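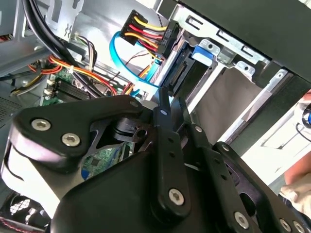 Dry camping

Dry camping is the use of a recreational vehicle, van or trailer for overnight stays without connections to outside water, sewer or electric service. It may take place on public land, on private land with permission, or in campgrounds that rent sites without hookups. Some writers keep the word "boondocking" for stays on undeveloped land and use "dry camping" for any stay without hookups. Most travelers use the two words freely for each other.

Limits on length of stay

The length of a dry camping stay is set by whichever supply or tank reaches its limit first. Nicanor Barrios, in a handbook for owners of small trailers, lists these as fresh water, gray water, black water and stored electricity. Propane is treated separately, as its use depends mostly on night temperatures and on whether the refrigerator runs on gas.

In rigs with a single small gray tank, gray water is often the first limit. Dish washing and showers fill it quickly, and dumping it on the ground is against the rules in many areas, even where camping itself is free. Users reduce the flow by washing dishes in a basin, by catching the cold water that comes before the hot, and by turning off the shower between wetting and rinsing.
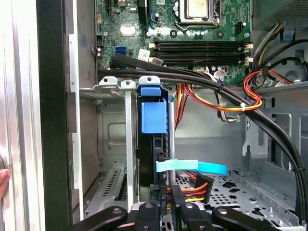
Fresh water can be carried to the rig in jugs or in a soft bladder laid in the bed of a pickup truck. Bladders are filled at a town tap or fill station and drained into the rig's tank by a small pump or by gravity. A full bladder is heavy and can shift on grades, so it is normally strapped down at both ends.

Black tanks fill slowly when little water is used for flushing. A composting or cassette toilet removes the black tank from the list of limits but adds the task of emptying a smaller container more often.

Electric supply

Power away from hookups comes from a bank of house batteries. These are recharged by solar panels, by the engine alternator while driving, or by a generator. Flooded lead-acid batteries are usually drawn down only to half of their rated capacity to protect their service life. Lithium iron phosphate batteries can be drawn down much further, but many must not be charged below freezing.

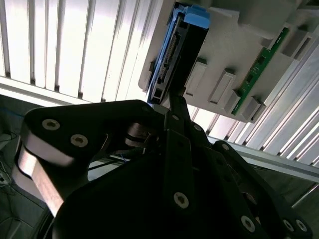

Black gripper and light gray fixture against white slatted panels.

Solar output falls sharply in winter, when the sun is low and roof panels lying flat receive light at a poor angle. Tilting the panels recovers part of the loss. At the Gudeta dry camp near Roltholm, a group of long-stay campers kept a log of battery voltage through one February. Rigs with tilted panels reached full charge earlier in the day than rigs with flat ones — in several cases before noon. The log was kept by Liette Ouellet and covered 17 rigs.
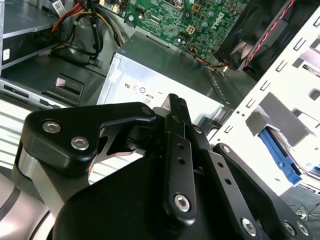

Household appliances are a common source of error in planning. A device made for a wall outlet needs an inverter, which turns battery current into alternating current and wastes part of it as heat. In many cases the device then turns it back again. The opened desktop computer shown is a case of this kind: the power supply inside its case is built for household current, so in a rig the energy passes through two conversions before it reaches the other parts. Laptops with a 12-volt charger avoid the inverter and are preferred for work on the road. A 600-watt inverter will run most small electronics but not a microwave oven or a hair dryer, whose starting or running loads are higher.

Generators

Portable inverter generators are used to make up for cloudy days. Many campgrounds restrict running hours, and the custom on open land is to stop at dusk. Iker Mateos describes the morning as the better time for charging, as batteries take current fastest when low and the sun can complete the slower final stage.

Campsites and rules

Stay limits differ from one area to the next and are posted at entrances or at the land office. A camper who reaches the limit usually has to move a set distance before starting a new stay. The dry camp at Ustow has 676 marked sites, with a shared dump station at the south gate and no electric service. Fires may be limited to existing rings, or banned altogether in dry periods.

See also

Gray water
House battery
Inverter (electrical)
Long-term visitor area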